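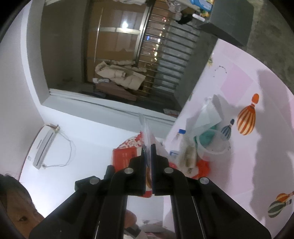

Workshop notebook: performer biographies, the Plirnport profiles

Last updated: July 25, 2024

I've spent most of today with the career pages for the sketch comedy people, and I want to get my thoughts down before they drift off, so bear with me, this will ramble a bit. We now have 165 profiles in the Plirnport set, and 12 of them still disagree with themselves over when somebody started out. The usual trouble is an internship. One page counts it as the beginning of a career, another waits for the first paid writing credit, and both are perfectly reasonable if you ask me!

Chenxi and I went back over the Husetti troupe this morning (lovely bunch, I watched far more of their old web series than I needed to). Two members have a staff job and an acting credit in the same year, and our old template put the acting first every time, which made a pair of very hardworking writers look like they'd wandered in from nowhere. I've changed it so writing and acting get their own start years. Birthplaces I left alone, apart from the one where the hometown had been copied into the wrong box back in March.

The sentence length is better too. I'd been aiming for about 900 characters per profile, but the Lei page reads so nicely at half that, and I don't have the heart to pad it. 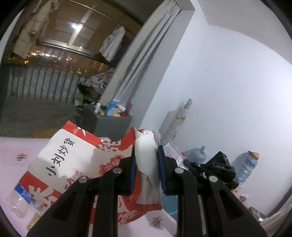

Nermin Tuncer would still like the internships kept in, on a line of their own, and wrote in the margin: "People come to these pages to find out how someone got in the door. Don't take the door away." Fair enough, and I've put the line back on the Husetti pages to see how it sits.

Still to do: the Cletex podcast credits, and ask Jiahui whether guest spots count as appearances.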